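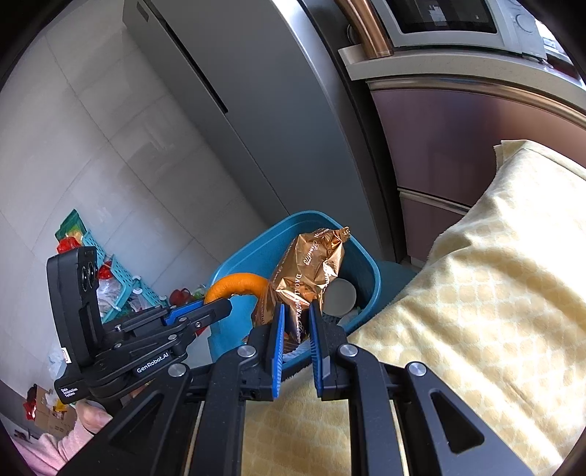
Puffin count: a second opinion

The Pindumora colony figure went out in May and several of you wrote in to say how cheering it was. 2097 burrows in use, up on last year. I'd like to be cheered too, but I have read the method and I'm not there yet.

A burrow was put down as in use if it had fresh droppings, feathers or a clear entrance. Rabbits keep a clear entrance as well, and the north slope is full of them. Fitriani Ginting put an arm down 83 holes on that slope and found a bird or an egg in 14. The rest went into the total anyway on the strength of the doorway. She says so in her notes, to her credit, but the notes weren't in the press release.

Then there is the weather. Last year's visit was cut to two mornings by fog and the far gully was never walked. This year it was. Some of the rise must be the gully, and I can't find anyone who will tell me how much.

Adi Sembiring thinks I am being sour and points to the rafts of birds off the landing, which he says were the biggest in over seven years. Perhaps they were. Birds on the water may be breeding or may just be sitting there.

Hakim Wattimena has the raw sheets if anyone wants to go through them. Razorbill and shag figures are held over to the next issue, as the shag sheets have got wet and need copying out.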